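Honent Room Responses

Impulse responses and derived correction filters for small-room loudspeaker work. Maintained by Aisyah Lumenta.

Contents

The set holds 3462 impulse responses from two rooms, Simico and Trarerora. Of these, 651 were taken off axis. Each response is a mono 32-bit float WAV at 48 kHz, trimmed to begin 5 ms before the direct arrival. Levels are relative within a room and must not be compared across rooms.

Filters are stored as FIR taps in plain text, one value per line. Each has 2000 taps. The low-frequency filters correct below 600 Hz only — above that they pass the signal unchanged apart from a fixed delay.

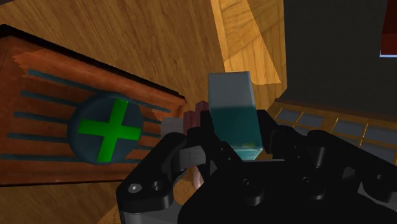
Time alignment uses the loopback channel, not the peak of the response. Files with the suffix _nl had no usable loopback and were aligned by cross-correlation. Treat their phase as approximate.

Known issues

Trarerora responses carry mains hum at 60 Hz. It has not been filtered out.

The mic calibration file for Simico was replaced in March. Older copies of the set read low in the top octave.

Loading

Run load_ir.py with the room name and the position index. The Nanayakkara format is read but no longer written.

License

CC BY 4.0. Corrections go to the issue tracker — include the file name and the set version.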